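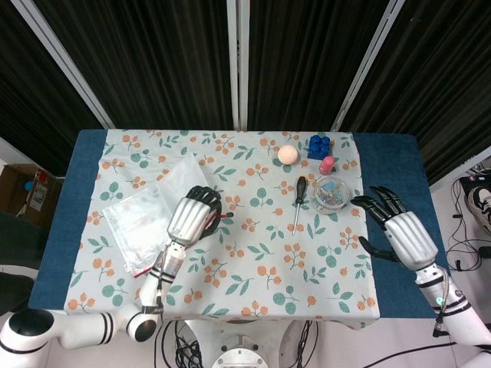 Most of the rules we run the two-arm station by were written after an argument, so the wording is uneven. I finally typed them up in October, when Bernadette Joly asked me for a version she could hand to new operators at Villcombe. What follows is that version with my notes left in. It covers tabletop sorting and bagging tasks done by teleoperation. It says nothing about mobile work or anything with liquids.

## Table setup

1. The cloth goes on last and is smoothed from the middle. Uneven hems are acceptable. Folds inside the reach area are not — a fingertip will find a fold before it finds the object.
2. Two layers are allowed if the lower one is a plain dark color. We use dark blue. Patterned on patterned is not allowed.
3. Objects start at least one hand width apart unless the task sheet says otherwise. Bags are exempt. They may overlap, and for bagging tasks I prefer it, since overlapped clear film is the hardest thing on the table to grasp and operators should meet it early.
4. Rotate the cloth at the end of every block of 300 episodes. Write the cloth's name on the log sheet. "The berry one" is a valid name.

Rule 4 gets questions. If one cloth stays on through a whole collection, the policy learns the cloth. We had a Ploltevis set that performed well on the pattern it was trained with and missed simple pickups on a gray sheet. I would sooner change cloths too often.

## Objects

Screwdrivers are permitted, blunt tip only, shaft toward the robot base at the start. Knives, awls and anything spring-loaded are not. Small toys, blocks, balls and closed containers need no approval.

Clear items get their own line on the task sheet. A clear bag and a clear round container both count, even when the contents are colored. The reason for the separate line is review: the person checking episodes needs to know that a hand closing on apparently nothing may be a correct grasp.

A container that starts closed stays closed unless opening it is the task. If it pops open, stop, mark the episode as failed, and reset. Do not tidy up with the robot hand and keep recording. I reviewed 400 episodes last quarter and the improvised cleanups took more time to sort out than every other fault combined.

## Hands and cables

- No cable may cross the palm side of a hand. One that runs near the fingers gets checked before each block.
- Loose cable on the floor stays outside the table footprint. Current practice falls short of this and I include myself.
- Fingers curl before the wrist descends. Coming down open-handed is fine over a container, where the thumb needs clearance, and bad over film.
- The idle arm holds position above the table. It doesn't rest on the cloth.

The Triteck checklist we started from asked for both arms to return home between grasps. We dropped that after a month. It doubled the length of an episode and taught the policy to go home.

## People

One operator, one observer. The observer stands behind the table line and has the stop button in hand, which means held, and not on a shelf within reach. Feet stay out from under the arms at all times. Nobody reaches across the cloth while the arms are powered, including to fix a hem or rescue a ball.

A status light is an indication and nothing more. Treat both arms as live until the observer says "off" out loud and the operator repeats it. Marty wanted a hand signal as well. We tried it for a week and people used it in place of the words, so it is out.

## Logging

Each episode gets a start layout, a task line, an outcome and a fault code if one applies. The outcome is pass or fail. "Mostly" was an option until I counted 213 of them in a single set and could not say what any of them meant.

Fault codes stay short: slip, miss, double grasp, film stuck to finger, object off table, operator error. If two apply, use the one that happened first. Free text is welcome underneath, but it is not searchable, so don't put anything there that the code should carry.

## Still open

Grip force on film is not settled. The present limit comes from tests with thicker bags, and it leaves stretch marks on the thin ones. Bernadette wants a separate limit per bag type. I want one limit and a slower close. We will run 400 grasps each way and put the result in the next revision, along with a proper rule for floor cables.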